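Início | Animais | Corpo humano | Computadores | Palavras | Jogos

Categoria: Computadores explicados

Como é que o corretor ortográfico encontra os erros?

Escreves um texto no computador e, de repente, aparece um risquinho vermelho debaixo de uma palavra. Foi o corretor ortográfico que o pôs lá. O corretor é uma parte do programa de escrita e tem uma tarefa simples: comparar o que escreves com uma lista de palavras.

Essa lista chama-se dicionário, mas é diferente dos dicionários de papel. No dicionário de papel encontras o significado de cada palavra. No do corretor, muitas vezes, só está a forma de a escrever. O programa não precisa de saber o que é uma girafa. Precisa de saber que "girafa" se escreve com g e com um só f.

Vamos usar como exemplo o Cesik, um programa de escrita para escolas. O dicionário mais pequeno do Cesik tem 3578 palavras e mais 185 nomes de terras, entre eles Vernilia. Quando carregas na barra de espaços, o programa percebe que a palavra acabou e vai procurá-la na lista. Se a encontrar, não faz nada. Se não a encontrar, põe o risco.

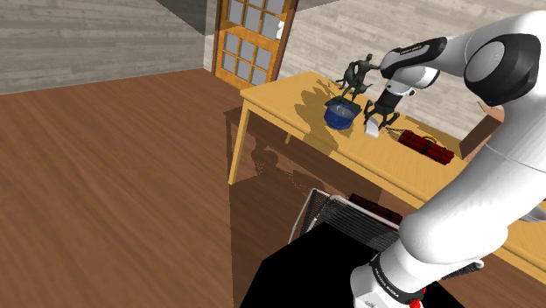
Estátua sobre uma mesa de madeira clara. Imagem feita em computador.

Procurar palavra a palavra, do princípio ao fim da lista, seria demorado. Por isso as palavras estão arrumadas de maneira a chegar depressa ao sítio certo. Uma das maneiras é a ordem alfabética. O programa abre a lista a meio e vê se a palavra fica antes ou depois. Depois abre a meio a parte que sobrou, e volta a fazer o mesmo, até chegar à palavra ou ter a certeza de que ela não está lá. Podes experimentar este método com um dicionário de papel.

De onde vêm as sugestões?

Se carregares com o botão direito do rato em cima da palavra riscada, aparecem sugestões. Imagina que escreveste "cavlo". O programa procura na lista palavras parecidas e faz pequenas experiências:

- juntar uma letra
- tirar uma letra
- trocar uma letra por outra
- mudar a ordem de duas letras que estão lado a lado

Se juntar um a entre o v e o l, "cavlo" passa a "cavalo". Bastou uma mudança, e por isso "cavalo" aparece no cimo das sugestões. As palavras que precisam de mais mudanças ficam mais abaixo, ou nem aparecem. Em português, o programa experimenta também os acentos e a cedilha — "cabeca" passa a "cabeça", "agua" passa a "água".

Porque é que ele risca o meu nome?

Há muitos nomes de pessoas no mundo e nenhuma lista os tem todos. Se o teu nome não estiver no dicionário, o corretor risca-o, mesmo que esteja bem escrito. O mesmo acontece com apelidos, nomes de animais de estimação e palavras inventadas. Se criares uma história passada no planeta Luretance, vais ver o risco sempre que escreveres o nome do planeta.

Para resolver isto existe a opção "Adicionar ao dicionário". A palavra fica guardada numa segunda lista, que é só tua, e o corretor passa a consultar as duas. Antes de carregar nessa opção, lê a palavra com atenção. Se guardares uma palavra com um erro, o programa passa a achar que ela está certa. 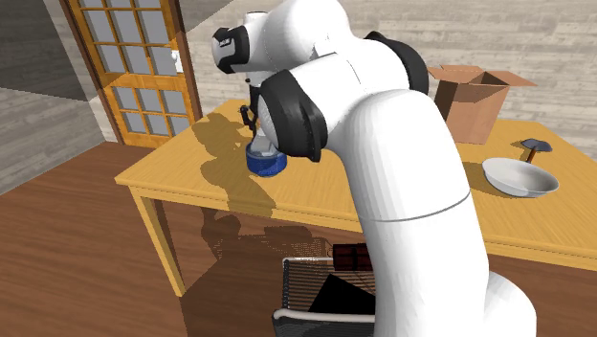
Siamak Esfahani escreveu-nos a dizer que guardou "fizémos" sem querer e que o programa nunca mais riscou a palavra, e queria saber se dava para voltar atrás. Dá, sim. Nas opções do programa há um sítio onde se vê a lista das palavras que guardaste. Procura a palavra errada, escolhe-a e carrega em "Eliminar". Se não encontrares essa lista, pede ajuda a um adulto. A forma certa é "fizemos", sem acento.

O que o corretor não vê

Lê esta frase: "O meu gado dorme no sofá." Talvez a pessoa quisesse escrever "gato". Mas "gado" também existe, está na lista, e o corretor simples deixa-a passar. O mesmo acontece com "à" e "há", ou com "cem" e "sem".

Alguns programas têm também um corretor gramatical, que olha para as palavras vizinhas. Se escreveres "os menino", ele repara que "os" pede uma palavra no plural e põe um risco de outra cor. Mesmo assim, ainda lhe escapam erros — e às vezes risca frases que estão bem.

Experimenta

Escreve um texto de 30 palavras com o corretor desligado. Lê-o em voz alta e emenda o que achares que está mal. Depois liga o corretor e vê que palavras ficaram riscadas. Procura cada uma num dicionário de papel antes de abrires as sugestões.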